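デッドコム地区の共用棟、室内ごみ箱を透明型に統一　87室で9月から

デッドコム(Dedcombe)地区で賃貸の作業室と共用室を運営するジルテント(Ziltent)は、管理する全87室の室内ごみ箱を、丸形の透明プラスチック製に統一する。木曜日に入居者向けの説明会を開き、内袋の規格、回収の時間帯、床清掃との作業順を示した。切り替えは9月中に終える。

対象となるのはフラットブリッジ(Flutbridge)棟とニン(Ninh)棟の2棟。両棟ではこれまで、金属製の角形、ふた付きの樹脂製、布張りのものなど、入居時期によって異なるごみ箱が置かれていた。寸法がそろわないため内袋も複数の規格を在庫しており、棟ごとに保管棚の配置が違っていた。今回の統一で、内袋は透明の1規格にまとめる。半透明と白色の袋は在庫を使い切った時点で発注を止める。

施設管理を担当するリリアン・キニュア(Lilian Kinyua)氏は説明会で、変更の主な目的を分別違反の早期確認と説明した。従来の不透明な容器では、袋を外して集積所に運んだ後に飲料容器や電池の混入が見つかる例が続いていた。集積所での開封と再分別は手間がかかり、袋の破れによる床の汚れも起きる。側面から中身が見えれば、室内にある段階で混入物を取り除ける。

容器の条件は次のとおり。

・丸形、側面透明、ふたなし
・内袋は透明、口を縁の外側に折り返して固定する
・縁や側面に印刷やラベルがあっても可。ただし側面の全周を覆うものは不可
・1室につき1個を原則とし、追加は申請による

縁に文字が印刷された既製品も認める。無地の製品に限ると調達先が絞られ、納期が延びるためだという。入居者が自分で購入した容器を使う場合も、上の条件を満たしていれば交換の対象にしない。

容器を紛失または破損した場合の負担額は1個3000円。通常の使用で生じた擦り傷や曇りは負担の対象外とする。ひび割れについては、縁に及ぶものを交換、底面のみのものは次回点検まで使用可とした。底に水分がたまるほどの割れは場所を問わず交換になる。

室内で捨てられるのは、紙くず、菓子などの包装、使用済みのティッシュ、少量の清掃ごみに限る。飲料の缶とびん、電池、スプレー缶、刃物は各階の専用容器に入れる。赤や黒の包装材のように色の濃いものは、まとめて入れると奥の混入物が見えにくくなる。運営側は大きな包装をつぶして入れるよう求めているが、これは努力事項の扱いで、守られていなくても回収は行う。汁気の残った食品容器は対象外で、階ごとの流しで空けたうえで可燃の専用容器に入れる。

段ボール箱の扱いも今回改めた。これまで廊下に出してあるものはすべて回収していたが、入居者が一時的に置いた荷物を誤って処分した例があった。今後は、平らに畳んでひもで縛ったものだけを廃棄物とみなす。箱の形のまま置かれているものは、室内、廊下を問わず動かさない。廊下に長く残っている場合は、管理室が札を付けて確認する。

床の清掃はごみの回収と同じ時間帯に続けて行う。順序は、室内の袋を外す、新しい袋を掛ける、床の小片を掃き取る、必要な箇所を拭く、の4段階とした。先に床を拭くと、袋を外す際に落ちた紙片を再び掃くことになる。ニン棟の試行ではこの逆の順で始め、途中で入れ替えた。

床の材質についての質問も出た。両棟の標準室にはベージュ系のまだら模様の床が使われており、白っぽい筋や擦れが付くと目立つ。キニュア氏によると、筋には家具を引きずった跡、靴底の跡、拭き残しの洗剤が混在しており、見た目だけでは区別しにくい。日常清掃では中性洗剤で拭いて落ちるものだけを処理し、残った線は年次の床点検に回す。研磨は日常作業では行わない。スポンジの硬い面でこすることも、つやむらの原因になるとして避けるよう案内した。

家具については、動かす範囲を決めた。壁際のコンソールテーブルは動かさず、脚の間から下の床を掃く。脚が厚い板状の型では、脚の内側と黒い巾木の境目に細かいごみが残りやすく、柄の短いほうきを使う。低い木製の棚も移動しない。下段が開いている型は、中に物がなければ棚の内側まで掃き、物があれば手前だけにとどめる。

棚やテーブルの上に置かれた衣類、布、かばんには触れない。床に落ちている物は、明らかな紙片や包装の切れ端を除き、そのままにする。スポンジなどの清掃用品が床にあるときも、捨てずに近くの棚の脇へ寄せる。ごみかどうかの判断を作業する側に任せないという考え方で、フラットブリッジ棟の入居者から出ていた要望を取り入れた。捨ててよい物は、容器の中に入っていることを唯一の条件とする。容器の横に立てかけた物、縁に載っているだけの物は回収されない。

回収は平日の午前に行い、1室あたりの作業時間は定めない。袋が半分に満たない場合でも、食品の包装が入っていれば交換する。紙だけの場合は翌日に持ち越すことがある。入居者が自分で袋を外して集積所に持ち込むこともでき、その際の替え袋は各階の備品棚に40枚ずつ置く。補充は週の初めに行う。

説明会では、透明の容器では中身が来客の目に入るとの意見が複数あった。運営側は置き場所を入口から見えない壁際に変えてもよいと答え、棚の下段に収めることも認めた。ただし収めた場合でも、袋の縁を持って引き出せるだけの隙間を上に残す必要がある。書類については、透明か不透明かにかかわらず室内のごみ箱に入れず、各棟1階の鍵付き回収箱を使うことになっている。この点は従来の規定のままで変更はない。

分別の確認結果は棟単位で集計し、掲示する。室ごとの結果は公表しない。混入が見つかった場合は、袋を外さずに連絡票を残し、入居者が取り除いた後で回収する。同じ室で混入が続いても負担金は発生しない。集計には飲料容器、電池、その他の3区分を用い、重さは測らない。

切り替えはフラットブリッジ棟から始め、上の階から順に進める。旧容器は交換時に引き取る。手元に残したい入居者は、交換の前日までに管理室へ申し出る。ニン棟はその後に続き、試行で透明型を入れた室については袋の規格だけを変更する。追加の容器の申請は、両棟とも管理室の窓口で受け付けている。
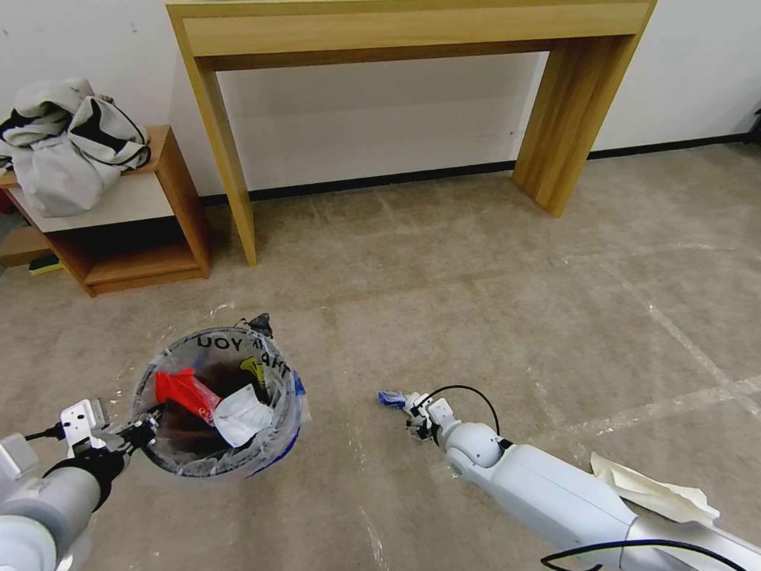
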